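Two keyboards and one table

In March I moved my desk to the kitchen. I don't mean that I carried the desk. The desk stayed in the bedroom of the old apartment, and the person who rented it after me bought it for a price I am a little ashamed of. What moved was the work. In the new place there is one table, it is white, and it has to be the table for everything.

I write this blog in English because I want to practice, and also because my colleagues at Dakau read it sometimes and then correct me in a kind way. (Hello, Celeste. I know, "informations" doesn't exist.) So today I will practice with the subject of keyboards, which are the thing I use most hours of the day after my own shoes.

I translate manuals. Mostly from Spanish to English, sometimes in the opposite direction, and when there is little work I also fix the texts of other people. The last big job had 565 pages about pumps. For this kind of work you need a keyboard that doesn't tire your hands, and you need the accents. A person who never has to write ñ and é and ¿ in the same sentence can't imagine how much of my life I have spent looking for them.

For years I used only the keyboard of the laptop. My neck was bad all the time. Gervasio Tapia, who shared the office in Setport with me when I still had an office, used to put a phone book under his laptop, and I laughed at him. Later I did the same with two dictionaries and then of course I couldn't type, the keys were too high. So I needed a separate keyboard, and I bought the pink one.

It isn't a strong pink. It is the pink of the inside of a shell, with a white body, and it is wireless. I chose it by the color, I admit it. The store in Ibarra had black ones that were surely more serious, and I stood in front of them for a long time with the pink under my arm already. I paid 79 for it. My sister Iara said it was a keyboard for a girl of twelve. She asked to borrow it two weeks later.

The green came after. It is mint green, also with a white body, from the same store, and I bought it when I decided to do the thing with two languages. My idea was this: one keyboard for English and the other for Spanish. The pink would be Spanish, the green English. When I pulled the green toward me, my head would change the language together with my hands. I had read something similar about people who use different chairs for different tasks.

It worked for nine days, more or less. Then I had a morning with many small messages, some in one language and some in the other, and I was changing keyboards like a person who plays the organ in church. I answered a client with half a paragraph in the wrong language and he was very polite about it. After that I stopped with the system. But I had two keyboards, and I liked both, and I couldn't choose.

So they live together on the table. At night I put one on top of the other to make space for dinner, and in the morning I take the one that I find first. Usually it's the green. I think the pink is resting. 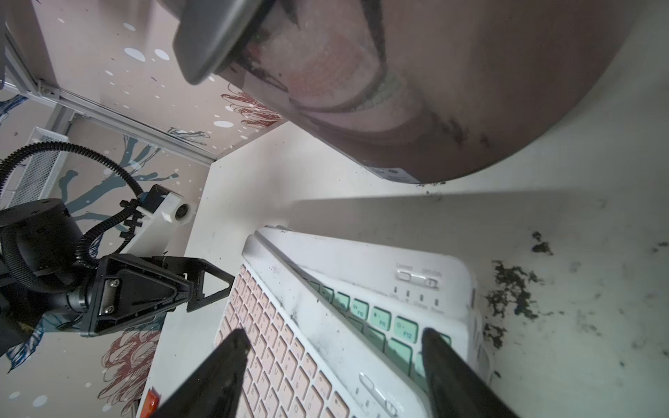

The problem of a kitchen table is that the kitchen comes to it. I cook at the end of the afternoon, between the last page and the last email, and the pot goes from the stove to wherever there is a place. I have one good pot, a big round one in a color between mauve and brown that my mother would call "dead grape." It was hers. She made the beans in it, and now I make the beans in it, not so well. There is supposed to be a mat under it every time and I remember the mat perhaps half of the times.

I also have to confess the dirt. White keyboards are for people who wash their hands before each paragraph. Mine have gray marks and little dark specks, mostly in the parts where nothing moves, the white border near the keys. The keys themselves stay cleaner, I suppose because the fingers polish them. I eat toast near them. I sharpen pencils near them, which is worse, because the powder of the pencil goes inside everything and becomes a gray that doesn't want to leave.

Last weekend I finally cleaned them, and I will write what I did, in case it helps somebody with the same bad habits.

First I switched both of them off. They have a small slider that says OFF/ON, and this is more important than it sounds. The first time I cleaned the green I left it on, and it sent to Uriel Valdebenito, in the middle of a chat about invoices, a line with 40 or 50 letters and then a thumb going up. He answered "agreed."

Then I turned them upside down above the sink and knocked on the back with the flat hand. I won't describe what came out. After that, a soft brush, the kind for painting with water colors, between the rows, always in the same direction. I went from left to right and pushed the crumbs out at the end. If you go in circles, you only take them for a walk.

For the white parts I used a cloth a little damp with water and one drop of dish soap, squeezed very hard. Not spray. Ulises Quiroga told me to use alcohol and I tried it on the back, in a corner where it wouldn't matter, and it was fine, but I was afraid for the printed letters, so on the front I continued with the soap. For the specks that stayed I used a cotton stick. It takes long. I did the pink during one episode of a radio show and the green during the next, and I still didn't get everything. There is a line next to the keys where the gray is now part of the family.

What I haven't solved is the charging. The green has four little lights near the corner, so small that I had to put on my glasses to read the words next to them, and they are a help only if you look at them. I don't look at them. I look at the screen, and I know that the battery is finished when my sentence stops growing. I then blame the program, restart the program, lose a paragraph, and only after this I go to find the cable. Both keyboards use the same cable, and the cable lives in the bedroom next to the phone. I could buy a second one. It has been on the list since the move, between the light bulbs and the thing for the shower.

Several people asked me in the comments if I will buy a real desk. I measured. Between the window and the refrigerator there are 890 millimeters, and a desk that fits there exists, I found it in a catalog from a company in Stimonthorpe, but the transport costs more than the desk. And then I would have to decide where to eat. When the table is everything, at least I'm forced to clear it at some moment, and this is the only closing hour I have. In the old apartment the desk was always ready and so I was always at it. Once I looked at the clock of the computer and it said 20:37 and I hadn't had lunch.

Now, when the beans are ready, I have to stop. I push the papers to the chair and the laptop on top of the papers. The two keyboards go one over the other, never straight. I tried to put them straight, side by side against the wall, and it looked very nice, but then there was no place for the bread.

There was a suggestion from Celeste Benítez to hang a shelf above the table and put them there at night. It's a good idea and I bought the screws. I don't have a drill. The neighbor has a drill, but he is a man who comes with the drill, and with opinions about the wall, and I had a delivery that week.

My other plan is to give the pink to Iara for her birthday. I have thought about it seriously. She would use it more, she is starting a course and she types on a laptop with a broken letter R, so all her messages look like they are from a person with a cold. Then I see it there under the other one, and I think that I did the whole pump manual with it, all the valves and the gaskets, and I leave it where it is. Probably I will buy her the same model, if they still have it in Ibarra. Green or pink, she can choose. If she chooses black I will be a little offended.

Next time I will write about the beans, because two readers asked for the recipe and my mother has given permission with conditions. She wants me to say that the bay leaf goes in at the beginning and comes out before serving, and that I always forget to take it out.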